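Divham Guest House — room safety walk-through, November
Filled in by Gladys Mosquera

Right, my turn on the clipboard again. I did the ground floor and the first landing before lunch and the rest after the linen truck had gone. Same form as always, but I've scribbled more than usual in the comments because Walter asked me to stop writing "fine" next to everything (fair enough!).

1. Smoke alarms
OK, one to fix. I pressed the test button in all 13 rooms and they all went off, and my ears are still ringing. The one in the upstairs hallway chirps every minute or so. New battery please, Hernán, before a guest takes to it with a shoe.

2. Exit signs and emergency lights
OK. The sign over the back stairs is lit but it's gone a bit yellow. Give the cover a wipe and see if that helps.

3. Stairs and handrails
NEEDS WORK. Third tread from the top has lifted at the nosing, on the side people walk down. I caught my toe on it and I knew it was there. I've put tape over it for now — that's a stopgap and I don't want to see the same tape next time.

4. Hot water at the basins
Mostly OK. Room 6 came out at 57 degrees at the basin, far too hot for a guest's hands. The others I tried were all comfortable. Plumber's been rung, and he's coming Thursday. Room's off the booking sheet till he's been.

5. Windows and blind cords
OK bar one. Cord cleat missing in the family room, so the cord hangs right down where a toddler could grab it. I've tied it up high. Socorro says there's a bag of spare cleats in the laundry, second drawer, under the pegs.

6. Beds and walking space
OK. Headboards are all tight to the wall, I gave every one a good shove. Keep the runners straight at the foot so nobody gets a heel caught getting up in the night.

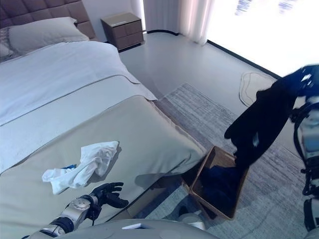

7. Power points and leads
NEEDS WORK. Two double adaptors plugged into each other behind the telly in the guest lounge. Who did this? I've taken them away and they're in my desk. We've got proper power boards, just ask me for one. Kettle cords all good, no nicks.

8. Fire extinguishers and blanket
OK. Gauges in the green and pins in. The kitchen one had a tea towel hanging off it, so that's had a stern word from me.

9. Outside paths
OK for now. The pavers by the bins are getting slimy in the shade. Evander has offered to bring his pressure washer over, and I've said yes before he can change his mind.

10. First aid kit
Low on bandaids (again) and the burn gel is out of date. On the shopping list.

Still open: items 1, 3, 4, 5, 7 and 10. Initial next to yours when it's done and leave the sheet on the hook by the office door.

Gladys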